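From: Trilok Shukla
To: Juslow home-sorting list
Subject: Re: the table that collects everything

Mamta Tiwari wrote:

> My question for the list is about flat surfaces. I cleared the dining table
> on Thursday night, wiped it down and went to bed very pleased with myself.
> By the next evening it had mail, a screwdriver, two kinds of hand cream and
> half a bag of rice on it. Do any of you have a method that lasts longer
> than a day? I have tried a tray. The tray fills up and then things go next
> to the tray.
>
> Mamta

Hi Mamta, and hi everyone,

Oh, I know the tray problem. We had a tray from Prarkeo, a nice one too, and it lasted a week before it turned into a sort of foundation layer.

Our round table is the worst spot in the house (marble top, one black leg in the middle, looks lovely for the ten minutes a month it's clear). It stands right between the chairs and the sofa, so whatever you're carrying when you come in, that's where it lands. A round table has no corners to push things into either, so it all drifts toward the middle and then you can't see what's behind the tall stuff.

I finally gave it a proper go, and I went at it while everything was still out:
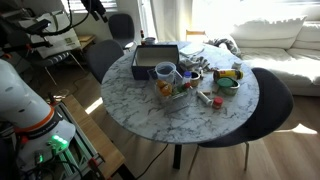 The round table before I started sorting. Yes, the orange has its own container.

What worked for me was not moving anything for the first few minutes. I just stood there and said out loud which room each thing belonged in. My wife thought I was on the phone. The measuring pitcher and the fruit were easy, those are kitchen. The spray can goes under the sink. The gray cloth went straight in the wash, no discussion.

The small bottles and jars were the hard part. They're tiny, so you tell yourself they don't count, and then you have a whole village of them. I got the open navy box and put all the little ones in there — only as a holding pen, I told myself — and carried the box around the apartment, dropping them off one at a time. I'd do it that way again. Going back and forth with one jar in each hand is how I usually give up and make tea.

The green-lidded tin took me longest, because neither of us would admit to owning it. It's on the bookshelf for now. I'm aware that's cheating.

As for making it last: we now keep the navy box on the side table at the back, and anything that turns up on the marble goes in the box before dinner. When the box is full somebody has to walk it around. It's held up since October, with one bad stretch when my in-laws were staying. I don't think it would work with a bigger box, you'd just never empty it.

Has anyone tried those shallow drawers from Kadivau that were mentioned here a while back? I went looking for the page and got a 404. If they fit under a side table I'd be tempted, though I can already picture the hand cream in there, Mamta.

Trilok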